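Yellow ring spacer: parts and finishing gallery

Workshop pages, Amivmont bench. Notes by Tarek Hajji.

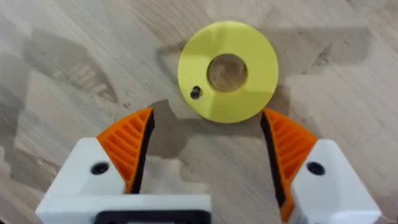

Yellow ring, flat on the table. Large central hole, one small dark hole near the inner edge.

The ring belongs to the Prilunik, a tabletop turning stand for display models. It sits between the base and the turning plate and keeps the two apart. It carries very little load. What it has to do is lie flat, stay on centre and not creep round when the plate is turned by hand, and most of the notes on this page concern one or other of those.

The top face
The upper surface is matt and divided by faint straight seams into wedge-shaped segments. The segments take the light differently, so one colour can read as pale lemon in one place and a greener yellow in another. Customers have asked whether the rings are made from mixed batches. They are not. Each ring is a single piece in a single colour, and the change of tone moves when the ring or the lamp is moved.

The central hole
The large hole clears the spindle with room to spare. It does not locate the ring. An earlier drawing had it as a close fit, and the rings had to be pressed on, which marked the inner wall. The hole was opened up in March and has stayed at that size. If a ring from an older set is tight, send it back and we will exchange it. Please do not file it, as filing nearly always leaves the hole out of round.

The small hole
One small hole, set off centre near the inner edge. It takes the locating pin from the base and stops the ring turning with the plate. The pin should enter under light finger pressure. If it stands proud of the top face, the wrong pin has been fitted: the long pin is for the Mundura stand, which has a deeper base. The two pins are the same diameter and get mixed in the drawer.

The outer edge
The edge is left crisp. We tried a rounded edge on a short run and dropped it, as dust collected under the curve and the ring looked smaller than the plate above it. Any burr left after finishing comes off with a few strokes of 300 grit on a flat block, working along the edge and never across it.

Checking for flatness
Lay the ring on a surface known to be flat and press at opposite points of the rim. It should not rock. A timber bench is good enough for a first look but moves with the weather, so the final check is done on the glass plate. Up to 2 mm of clearance is allowed between ring and turning plate. Beyond that the plate can be seen to dip at one side.

Storage
Rings are kept flat in shallow trays with paper between the layers. Standing them on edge in a rack saves space, but the older ones took a slight set and had to be discarded. Keep the trays out of direct sun — the yellow fades well before the grey and the white do.

Cleaning
Lukewarm water and a soft cloth. Solvent cleaners leave a shine on the matt face that cannot be taken off again. Dirt in the small hole is best lifted out with a wooden toothpick.

Ordering spares
Rings are sold singly or with the pin. State which stand the ring is for. The Gosselin stand uses a thinner ring without the small hole, and the two are not interchangeable. Black and red are no longer made. Yellow, grey and white are in stock.

Page last revised 29th August. Drawings for the ring and both pins are on the downloads page under Prilunik, base parts.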